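Ticket 368: toy kitchen episodes failing the import check
Opened by: Kai Bauerfeind
Assigned to: Rainer Oltmanns
Opened: Saturday, September 21, 2024
Status: waiting on second opinion

Hi Rainer! Sorry for the weekend ticket, but I wanted to get all this down while it's still fresh in my head. I've been collecting for the Jenine set (the toy kitchen one, you remember, the table with the toaster oven) and the importer in Stiltar keeps throwing out episodes I'm pretty sure are fine. I recorded 176 episodes and only 140 made it through. That's a lot of demos to lose when you're the one who sat there doing every single one of them by hand!

So first I did the boring stuff. Restarted the recorder, checked the disk, logged out and back in. Same result. Then I re-ran the import on just the rejected ones and got the same message each time, "start state does not match task group," which I had never seen before the August update.

My first guess was that I'd been sloppy with the layout between episodes. I pulled up the table views and went over them with the reset sheet next to me, and the fixed stuff seems to be where I want it: colander over on the left, green piece below it, blue bowl with the orange next to it, oven on the right with its front toward the open part of the table.
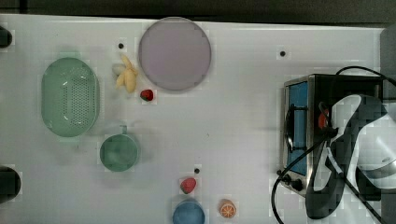
Table view with the arm over at the oven side.

I'll admit my resets aren't perfect. The little things drift, and I nudge them back by eye. But small drift is what we asked for, right? Mohammed was very clear that he didn't want every episode starting from the exact same spot, or the policy just learns the spot. So I've been leaving a bit of slop in on purpose, and the checker was fine with that all through the first batch.

Next thing I tried was loosening the position tolerance. I doubled it, re-ran, and got zero extra episodes through. Put it back. Then I turned the start state check off completely on a copy of the set (a copy, don't panic) and everything loaded, so the files themselves aren't damaged. Joint readings are there, gripper readings are there, time stamps line up. I played several back at full speed and they look like normal demos to me, including a couple where I hesitated more than I'd like.

That got me looking at the labels. The rejected episodes are nearly all ones where I swapped the object we work with at the oven. I'd do a run with one thing, then trade it for another and keep going in the same session, because stopping and opening a new session takes forever and my coffee was getting cold. The oven mitt runs are a good place to see it.
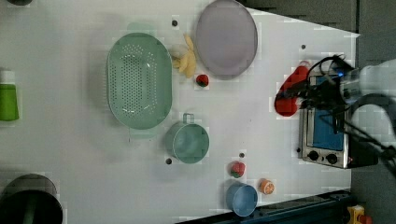
Can I mix different objects in one session if the task wording stays the same?
Mixing is fine as long as each object gets its own task group, and you have to pick the group before you hit record.

I got that from the Rirano help page, and that's the part I'd missed. I was changing the task sentence and leaving the group alone. Before the August update the group was just a tag for sorting, so it didn't matter. Now the importer takes the first episode in the group as the pattern and compares all the later ones against it. If the first one has a mitt and the next one has something else in its place, out it goes.

To test that, I set up a fresh group called oven_bottle and put the ketchup bottle on top of the oven for the start state. I recorded 4 short episodes with the group picked first, let Stiltar chew on them, and went to get lunch.

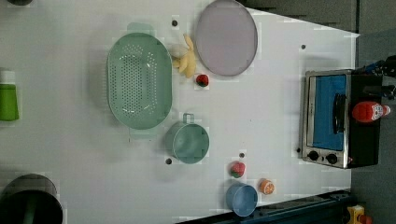 When I got back all of them had gone through, no warnings, nothing in the log. So I'm fairly convinced it's the groups. I then took one of the old rejected episodes, changed the group by hand in the session file and tried again, and it imported too! The only odd bit is that the preview picture still shows up under the old group name. I cleared the preview cache twice and it came right back.

What I need from you:

1. Is it safe to edit the group by hand on the rest of the rejected ones, or will that mess up the training split later?
2. Can you look at the preview thing? It's only cosmetic, but it's going to confuse whoever labels these.
3. Could the recorder remind me when I change the task sentence without changing the group? A little pop-up would've saved me a whole morning.

I'm holding off on new recordings until I hear back. The table's set for the bottle group, so if you do come by, please don't move anything on it!

Kai

Related tickets
Importer rejects sessions with a blank task sentence
Preview cache not clearing after rename
Jenine: reset sheet, new layout
Stiltar: gripper reading stuck at zero on first episode
Request: faster session start in recorder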